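Looking after the Clilow hand-held gripper: common questions

Last updated 14/01/2019

These answers cover the two-finger Clilow gripper as used by Priststead home recorders. They were put together by Napaporn Sriwong, with the repair notes by Phúc Đặng.

How often should I clean the finger pads?

At the start of every session, and again if you have been handling anything greasy or dusty. Wipe each pad from the base to the tip with a cloth dampened with plain water, then let it dry. Do not use solvent or furniture polish. Polish leaves a film, and the next thing you pick up will slide.

Can I use the same wipes I am recording with?

No. Keep a separate cloth in the case for the gripper. Household wipes vary a great deal and some of them soften the rubber.

How do I know when a pad needs changing?

Look for a shiny patch near the tip, a split along the edge, or a corner that lifts when you push it with a fingernail. Any of these means a new pad. Change both pads together, even if one still looks sound, as a worn pad and a new one grip unevenly. The part number for the pair is 1688.

What about the bolts on the fingers?

Check them with the key supplied, with the gripper switched off. They should be snug and no more. If a bolt keeps working loose, stop using the tool and send it in. Please don't use thread glue - it makes the finger very hard to take apart on the bench.

What should I lay out for the grip check?

Soft and light things from the cleaning cupboard do well: a sponge, folded cloths, a packet of wipes, a crocheted scrubber. Spread them over a quilt or a bed cover so that a dropped item comes to no harm. Pick each one up, hold it still, and put it down again. If the same item slips on two tries, clean the pads and start again. 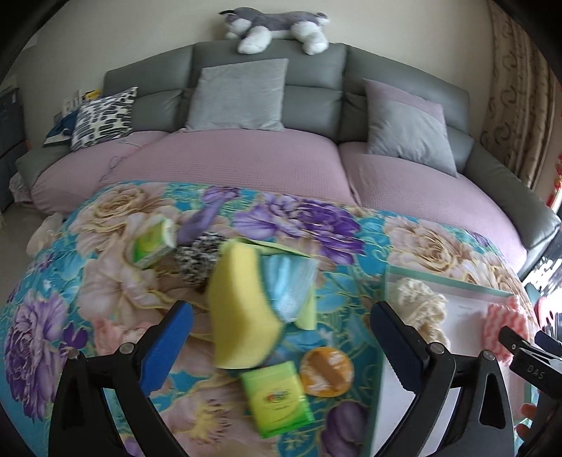 The fingers don't close evenly. Can I fix it myself?

Sometimes. Open the gripper fully, switch it off, wait until the light goes out and switch it on again with nothing between the fingers. If one finger still arrives before the other, run the Ocampo setup program and choose the zeroing step. Tools with a serial number below 2003 have an older linkage and must come back to us for this.

How should I store it?

In its case, fingers slightly open, away from radiators. Pads left pressed together for weeks take a flat spot.

Where do I send a gripper for repair?

To the Tremthorpe workshop, with the case, the key and a short note of the fault. Leave the old pads on - Phúc likes to see how they have worn.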